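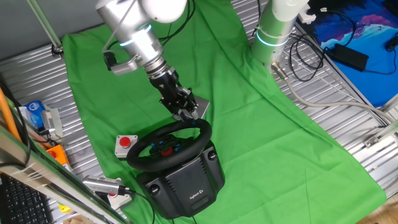
How to set up and clean a used Logitech racing wheel

In July I bought a used racing wheel from a neighbor in Kincaid. It was dusty and a little sticky, and the seller had lost the manual. I wrote down my steps for my cousin, and now I put them here, because the same questions come often in my mail.

What you need

- a soft cloth for cleaning, without lint
- a second cloth, thick and big, to put under the wheel
- a small dry brush (an old toothbrush is good)
- a little water with one drop of dish soap
- 2 cotton swabs

Step 1. Prepare the place

Unplug everything first. Put the big cloth on the table and set the wheel on it. Mine is a plain green fabric that was left from curtains. The cloth protects the table and also the wheel, and small dirt is easy to see on a bright color. Leave free space on both sides for the cables.

Step 2. Clean the rim

Wet the soft cloth, then squeeze it very well. It should be damp only. The grip on my model has a texture and the dirt from hands sits inside it, so go slowly and make small circles. Do the top of the rim two times. Please do not use alcohol on the grip. I tried it on my old wheel and the surface became dull.

Step 3. Clean the center

Use the dry brush around the buttons, then a cotton swab. Press every button a few times while you clean. If one stays down, brush again around its edge. Do not pour or spray any liquid here.

Step 4. Clean the base

The vent grooves on top of the base collect a lot of dust. Brush along the grooves, not across them, and hold the base a little inclined so the dust falls out. Wipe the rest with the damp cloth. Wait 8 hours before you connect the power. I leave it overnight.

Step 5. Fix it to the desk

Put the base at the edge of the desk, with the middle of the wheel in front of your chair. Turn the two round black knobs at the front of the base until it sits firmly. Turn a little on the left, then a little on the right, and again. If you finish one side first, the base can stand crooked. Stop when it does not move anymore. Too much force can damage the desk, and mine is a table from 1956, so I put a piece of felt between.

Step 6. Connect the cables

Lay the cables behind the desk and check that your knees do not touch them. Connect the pedals first if you have them, then the computer, and the power last. Keep your hands away from the rim at this moment, the wheel may turn by itself to find its center.

Step 7. Test it

Turn slowly to the left end and to the right end. If you hear scratching, unplug it and brush the gap behind the rim again.

Corrections to my text are welcome.

Agata Palumbo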